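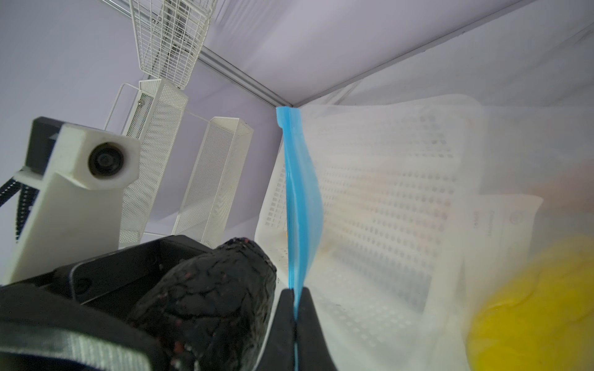 파란색 지퍼가 달린 반투명 비닐백.

아르게이트 재택 노동자들, 벨로소에 직접 교섭 요구

읽는 시간 6분

2021년 9월 19일

재브스테드주 아르게이트의 재택 노동자들이 의류 유통업체 벨로소(Veloso)에 직접 교섭을 요구하는 서한을 보냈다. 서한에는 2,065명이 서명했다. 서명자 대부분은 여성이며, 집에서 단추 달기, 실밥 제거, 자수 마무리 작업을 하고 개당 공임을 받는다.

이들에게 일감을 나눠 주는 곳은 중간 도급업체 린도(Rindow)다. 린도는 벨로소에서 물량을 받아 동네별 중개인에게 넘기고, 중개인이 다시 각 가정에 배분한다. 서명자들은 자신들이 만드는 옷이 모두 벨로소 매장으로 들어가는데도 벨로소가 한 번도 면담에 응하지 않았다고 주장한다.

서한을 전달한 아르게이트 재택노동자모임의 본투 엔달레(Bontu Endale) 대표는 "공임을 올려 달라고 하면 중개인은 린도에 물어보라고 하고, 린도는 벨로소가 단가를 정한다고 한다. 단가를 정하는 사람과 이야기하겠다는 것이 요구의 전부"라고 말했다.

모임이 서한과 함께 공개한 조사 보고서에는 911명의 응답이 실렸다. 응답자들은 작업 종류와 개당 공임, 지급 시기, 실 값과 전기료 부담 여부를 적어 냈다. 보고서에 따르면 응답자 다수가 실과 바늘을 자기 돈으로 사고 있으며, 서면 계약서를 받은 사람은 드물었다. 공임이 적힌 전표조차 받지 못하고 중개인의 장부에만 기록이 남는 경우도 많았다.

공임 체불 문제도 보고서에 포함됐다. 모임은 지난 3월부터 접수한 체불 신고가 129건이라고 밝혔다. 가장 흔한 유형은 납품 뒤 불량을 이유로 공임을 깎거나 지급을 미루는 경우였다. 신고자들은 불량 판정을 받은 옷을 직접 확인하지 못했고, 어떤 기준으로 판정했는지도 듣지 못했다고 적었다. 중개인이 바뀌면서 앞선 중개인이 갚아야 할 공임을 받을 곳이 없어진 사례도 있다.

벨로소는 서면 답변에서 "당사는 협력업체와의 계약을 통해 제품을 공급받고 있으며, 협력업체가 고용하거나 위탁한 인력과는 계약 관계가 없다"고 밝혔다. 이어 "협력업체에 현지 법령 준수를 요구하고 있고, 제기된 내용에 대해서는 린도에 소명을 요청했다"고 덧붙였다. 직접 교섭에 응할지를 묻는 질문에는 답하지 않았다.

린도 측은 체불 신고의 상당수가 중개인과 작업자 사이의 분쟁이라는 입장이다. 회사 관계자는 "중개인에게는 정해진 날짜에 대금을 지급했다"며 "개별 가정에 얼마가 지급됐는지는 회사가 관리하는 항목이 아니다"라고 말했다. 린도는 중개인 명단과 단가표를 공개하라는 모임의 요구는 거절했다.

모임이 문제 삼는 부분도 여기에 있다. 엔달레 대표는 "세 단계를 거치는 동안 얼마가 빠지는지 일하는 사람만 모른다"고 말했다. 그는 단가표 공개가 이루어지지 않으면 공임 인상에 합의하더라도 인상분이 작업자에게 도달하는지 확인할 방법이 없다고 설명했다.

서한에 담긴 요구는 직접 교섭 외에 네 가지다. 작업 종류별 최저 공임을 정할 것, 모든 작업자에게 서면 전표를 발급할 것, 실과 전기료를 공임과 별도로 지급할 것, 불량 판정 때 작업자가 물건을 확인할 수 있게 할 것이다. 모임은 벨로소가 교섭에 나올 경우 린도와 중개인도 같은 자리에 앉아야 한다는 입장이다.

현행 재브스테드주 노동조례는 재택 작업자를 노동자가 아닌 독립 사업자로 분류한다. 이 때문에 최저임금과 산업재해 보상이 적용되지 않고, 체불이 생겨도 노동감독관에게 신고할 수 없다. 당사자가 민사 소송을 내야 하지만 개당 공임이 낮아 소송 비용이 받을 돈보다 많아지는 일이 흔하다.

주의회에는 재택 작업자를 노동조례 적용 대상에 포함하는 개정안이 올라와 있다. 개정안은 발의된 지 17개월이 지났으나 상임위원회 심의 일정이 잡히지 않았다. 사업자 단체들은 개정안이 통과되면 물량이 다른 주로 빠져나갈 것이라며 반대 의견서를 냈다. 모임은 같은 의견서에 벨로소가 이름을 올린 사실을 지적하고, 작업자와 관계가 없다고 하면서 작업자의 법적 지위를 바꾸는 데에는 반대하는 이유를 밝히라고 요구했다. 벨로소는 의견서와 관련한 질문에도 답변하지 않았다.

일감이 끊길 수 있다는 걱정은 작업자들 사이에도 있다. 아르게이트 동부에서 자수 마무리 일을 하는 한 서명자는 이름을 밝히지 않는 조건으로 "서명하고 나서 중개인이 다음 주 물량은 장담 못 한다고 했다"고 말했다. 그는 "아이를 돌보면서 할 수 있는 다른 일이 이 동네에는 없다"며 "그래도 작년과 같은 공임으로는 실 값을 빼면 남는 것이 거의 없다"고 했다. 보고서의 자유 의견란에도 비슷한 내용이 여러 차례 나온다. 서명에 참여하지 않은 이유로 물량 감소를 든 작업자도 있었다.

모임은 서명을 이유로 일감을 줄이는 중개인이 있으면 사례를 모아 공개하겠다고 밝혔다. 린도는 그런 지시를 내린 적이 없다고 했다.

아르게이트 시 당국은 이번 사안이 주정부 소관이라는 입장이다. 다만 시 노동상담소는 재택 작업자의 체불 상담을 받기로 하고 상담 창구를 열었다. 상담소는 법적 조사 권한이 없어 중개인에게 출석을 요구할 수는 없으며, 당사자가 동의하면 조정 절차를 주선할 수 있다. 상담을 원하는 작업자는 중개인에게서 받은 전표나 문자 메시지, 직접 적어 둔 납품 기록을 가져가면 된다. 전표가 없어도 상담은 가능하다.

모임은 벨로소의 회신을 기다린 뒤 회원 총회를 열어 다음 행동을 정할 예정이다. 총회에서는 납품 거부와 매장 앞 집회가 함께 논의된다. 납품 거부를 두고는 내부 의견이 갈린다. 완성한 옷을 집에 보관하는 방식을 택할 경우 중개인이 원단 값 배상을 요구할 수 있기 때문이다. 모임은 이 부분에 대해 법률 자문을 받고 있다.

엔달레 대표는 "서명한 사람들은 각자 집에서 혼자 일해 왔고, 옆집이 얼마를 받는지도 몰랐다"며 "조사를 하면서 같은 단추를 달고도 골목마다 공임이 다르다는 것을 알게 됐다"고 말했다. 모임은 보고서에 실린 공임 자료를 동네별로 정리해 회원들에게 나눠 주고 있으며, 서한 사본은 주의회 상임위원회에도 제출했다.

관련 기사
- 재브스테드 주의회, 노동조례 개정안 심의 또 미뤄
- 린도 하청 봉제공장 야간수당 소송, 다음 달 첫 변론
- 아르게이트 시장 상인들 "공공 보육시설 운영시간 늘려야"
- 가사노동자 휴일 보장 요구 행진 열려
- [기고] 개당 공임은 누가 정하는가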